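Bindton Short Film Festival: Venue and Projection Safety Checklist, With Comments

Walked through by Taner Türkmen and Osvaldo Lacerda, July 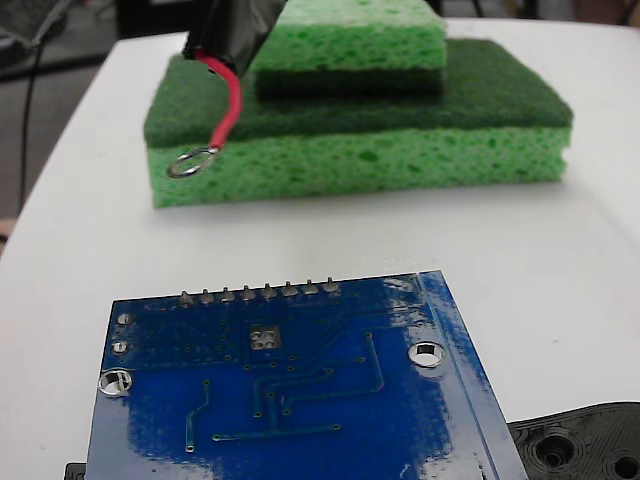

We had 1,479 short films sent in this year, which is thrilling, and it means more screenings than ever in the old Dero hall. So the walk-through took most of an afternoon, and I loved every minute of it (Osvaldo brought peaches). Items are marked OK, FIX or WATCH. If your name is next to a FIX, please read the comment too!

MAIN AUDITORIUM

1. Exit doors open fully from inside – OK
All four push bars work. The left rear door used to stick and now swings like a dream.

2. Exit signs lit on mains and on battery – FIX (Jawad)
The sign by the balcony stairs goes dark when we switch to battery. The others stayed bright for the whole test.

3. Aisles clear, 251 seats fixed to floor – WATCH
Row K, seat 9 rocks a little. It's bolted, but give it another turn with the wrench before opening night.

4. Aisle step lights – OK
Warm and low, and they don't spill on the screen at all. Really lovely job by Shoaib.

5. Wheelchair spaces – OK
Two spaces at the front and two at the rear, all with a companion seat. Please don't let anyone park a camera tripod there during the Q&As.

PROJECTION BOOTH

6. Extinguisher in date and on its bracket – OK
CO2 type, tag current. There's a coat hook right above it, so coats go on the other wall.

7. Projector exhaust duct attached – OK
Ran the lamp for a full reel of last year's trailers. Good strong pull at the vent. The trailers still hold up, by the way!

8. Power strips – FIX (Hammad)
One strip was plugged into another behind the server rack. Use the wall outlet on the right instead. No daisy chains, even for a phone charger.

9. Booth ladder – WATCH
Sturdy, but the rubber foot on the left leg is wearing thin. New feet are on order from Soomro.

10. Work light on a separate circuit – OK

LOBBY AND CAFE

11. Red carpet edges taped – FIX (Osvaldo)
The corner by the ticket desk lifts. I caught my shoe on it and so did Osvaldo, who was carrying the clipboard. Double-sided tape and a strip over the top.

12. Popcorn machine – OK
Cord sound, guard in place, drip tray clean. Tested with a full batch, purely for safety.

13. Poster stands – WATCH
The tall ones from Baletti wobble when the street doors are open. Sandbags on the feet, please, especially on animation night, when the kids come tearing through.

OUTDOOR SCREEN

14. Inflatable screen tethers – OK
All lines tight and flagged with white ribbon. If the wind picks up, the screen comes down – no arguments, however good the film is.

15. Cable ramps across the path – FIX (Shoaib)
We're short by one ramp near the food trucks. The stretch is too dark to leave a bare cable.

16. Generator fenced and fuel stored apart – OK
Fuel is in the locked cage behind the shed. Jawad has the key, and the spare is in the booth drawer.

STILL TO DO

Full evacuation drill with the ushers, 6 p.m., the evening before opening. Everyone on the crew list should come, including the jury drivers. We'll run it twice, once with the house lights up and once in the dark.

Send finished fixes to Taner, with the item number in the subject line.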